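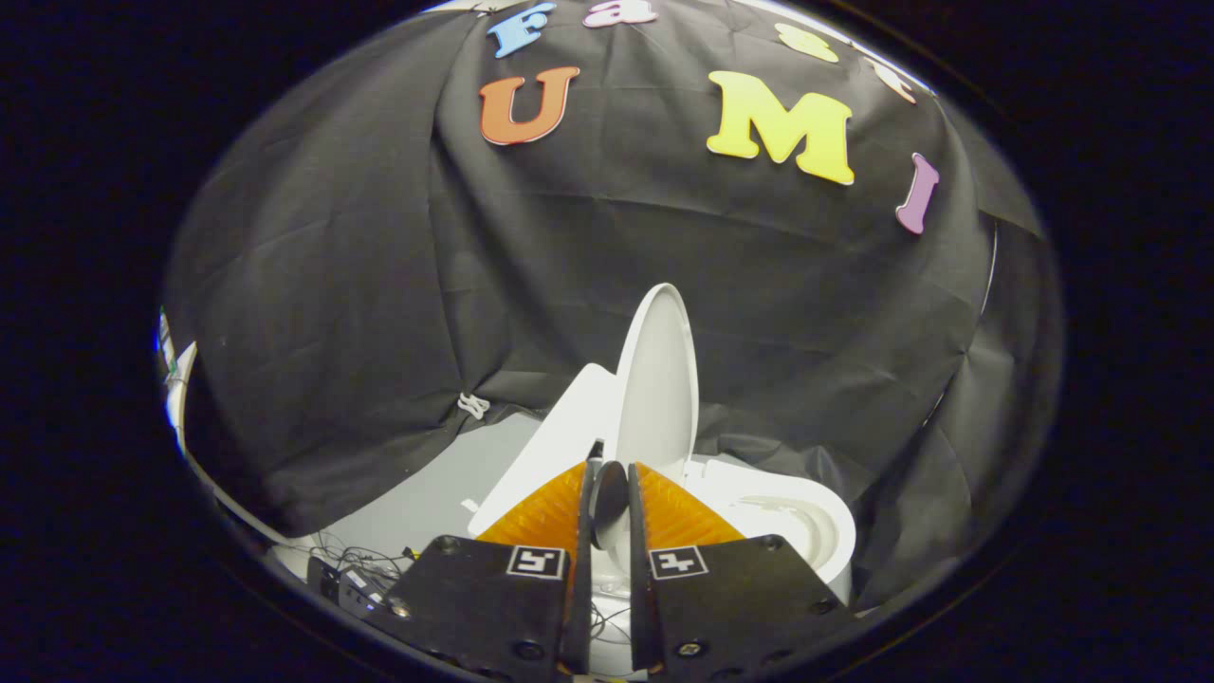 The Letters on the Wall

Walk down the main street of Grirkau in October and you'll still find shop names painted by hand, right on the plaster, with the brush marks showing if you get close enough. I spent four days there and must have filled half a notebook with copied R's alone!

Sombat Rojanasak has been painting signs in the town for most of his working life. He starts with chalk, snaps a line with a string, and then talks the whole time he works (mostly about the spacing). "The shapes are easy," he told me. "It's the air between them that takes years." An A next to a V needs pulling in tight, he says, while two straight letters want room to breathe.

His former student Chutima Kongkaew now runs a class in nearby Hemmin, and it's a joy to sit in on. Beginners paint nothing but the letter O for the first evening. I tried it, and mine looked like potatoes.

She has also started a record of the old signs in both towns, 142 of them so far, each one traced on thin paper and rolled up in a tube. My favorite is from a bakery, where the painter ran out of wall and squeezed the last two letters in sideways.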